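Kerstin Wiegand Wants You to Watch the Whole Season

I'd been trying to get Kerstin Wiegand on the phone since May, and when she finally picked up she was eating toast. "Keep going, I can chew and talk," she said, and she could! We ended up on the line until well past 10 at night.

If you don't know the name, you may know the show. Coston is the baking-and-moving-house series (I realize that sounds like two shows) where each season follows one family as they pack up a kitchen, drive it across the country and open a little food business at the other end. Kerstin created it and still produces every episode. Season three, the one set in the town of Illey, just finished its run, and I watched all 10 episodes in one long weekend with my sister.

I asked her where it came from. "My parents ran a diner and moved it twice," she said. "I remember my mother wrapping plates and yelling about the stove. I thought, that's television. It took me years to find anybody who agreed."

The first person who agreed was Hicham Tahiri, who was running a small production company called Preta and had room for one more project. He gave her enough money for a pilot and told her to keep the crew tiny.
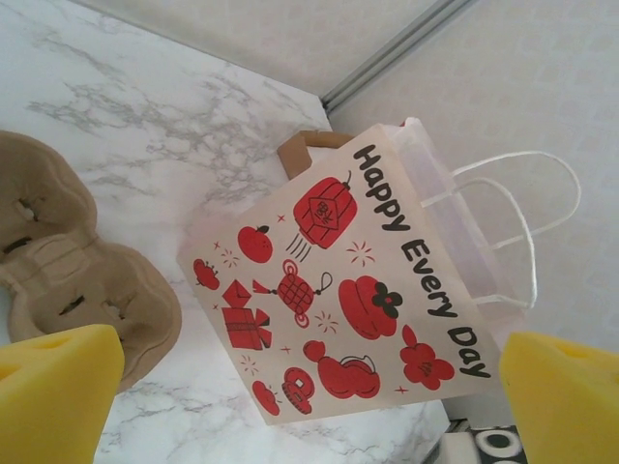
How many people work on an episode?

Five in the house and two in the van, plus the editors back at the office. Kerstin says she tried a bigger crew in season two and the families clammed up, so she went back to the small one.

The thing I love about Coston is how little gets explained. No host, no countdown clock, no big reveal with music. I asked whether the network ever pushed for a host, and she laughed for a good long while. "Every single year. They sent me a list once. I read it out loud to Roksolana and we put it in a drawer."

Roksolana Karpenko is the lead editor, and Kerstin brings her up constantly. For the Illey season they came home with 72 hours of footage from the first house alone. Roksolana watched all of it before she made a cut. The dumpling argument in episode four (you know the one) ran 47 minutes in real life. On screen it's under six, and I still had to get up and walk around my living room.

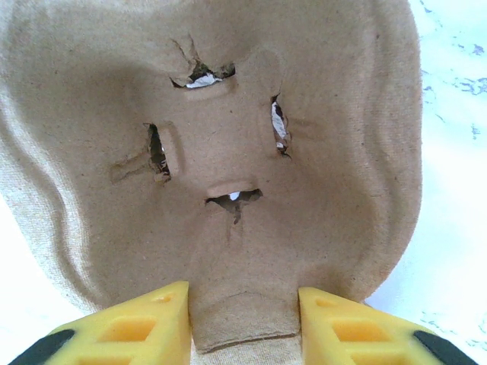
The Illey season

This year's family was led by Mal-soon Nam, who wanted to open a lunch counter named Seok with her two grown sons. Kerstin met her through a casting call and knew within a few minutes. "She asked me what I was getting paid. Then she asked what she was getting paid. Then she asked why those were different. I called Hicham from the parking lot and said we have our season."

I told Kerstin that the landlord episode made me furious, and she said good, it made her furious too. The lease fell through halfway into filming and for a while there wasn't an ending at all. "We kept shooting because what else are you going to do? Mal-soon kept cooking. You'd come in at seven in the morning and there was soup."
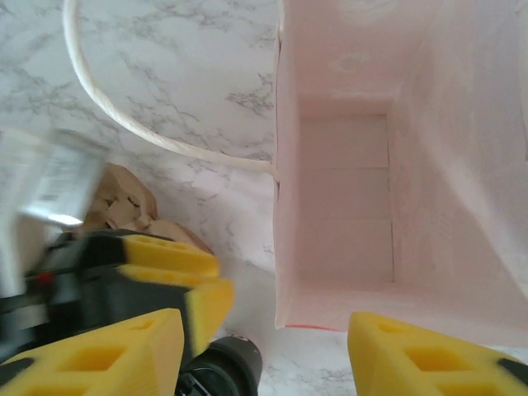
An open pink paper bag on a marble-patterned surface.

The music is new this season as well. Vojtěch Kováčik wrote it, mostly on an old upright piano with one bad key, and he left the bad key in. I said I'd noticed a kind of thunk in the opening titles. "That's the key!" Kerstin said. "People write in about it. They think their speakers are broken."

So what about season four? She wouldn't tell me where it's set, though she did let slip that there's a boat in it, and then she asked me to forget about the boat. Casting is done and they start shooting once the family has sold its house. She hopes to stay at 10 episodes, but the network would like fewer.

Before we hung up I asked what she watches herself when she's off the clock. Old courtroom dramas, it seems, and a lot of figure skating. "Anything where I don't know how they made it," she said, and then her toaster popped again and she had to go.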